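Dastetti Amateur Boxing Club
Minutes of the January general meeting

Meeting opened at 7:10 p.m. Jamshid Soltani in the chair. Minutes of the last meeting were read and approved with one correction: the spring show was listed as an eight-bout card and should have said nine.

Old business

Club show. What a night! We sold every ringside seat and most of the balcony, and the gate plus the snack bar left us $1,000 ahead once the officials, the doctor and the ring rental were paid. The novice bouts were the loudest part of the evening, and the decision in the 60 kg final had people still arguing in the parking lot. Thanks to everyone who stayed to break down the ring.

Heavy bags. Two of the older bags have been restuffed and rehung. The chain on the corner bag still squeaks. Jamshid will bring oil.

New business

Sydorenko Cup. Entries are open and we are going - no debate on that one. We expect to send boxers at 56 kg and 60 kg, and possibly a heavyweight if his medical book comes back in time. Coaches want everyone on weight a full week out, with no sweat suits and no skipping dinner. Travel by van, leaving the gym at 6 a.m. The Brutulel gym has offered to share their warm-up room with us again, and we were very happy to accept.

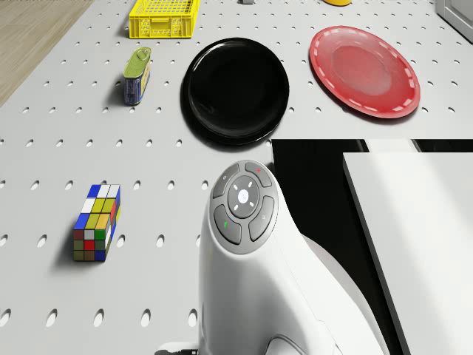
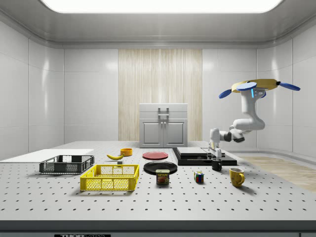 Perforated tabletop, both views.

Beginners' class. The Monday-night idea from the fall was dropped in favor of an early evening slot, 5:30 to 6:30, before the open gym. Footwork and jab only for the first month, then light bag work. No sparring until a coach signs the card. There was real excitement about this and we already have a waiting list.

Sparring day with Ellerico. Their coach called to ask for a return visit. Agreed, at our place this time, with headgear for all and three rounds at most. Matches to be made by weight and experience on the morning. Bring your own mouthguard.

Hand wraps. Please take them home and wash them. This was raised with feeling by several members.

Any other business

A motion to hang the old fight posters along the stairs was passed with loud approval.

Meeting closed at 8:25 p.m. Next meeting in February, same time, upstairs.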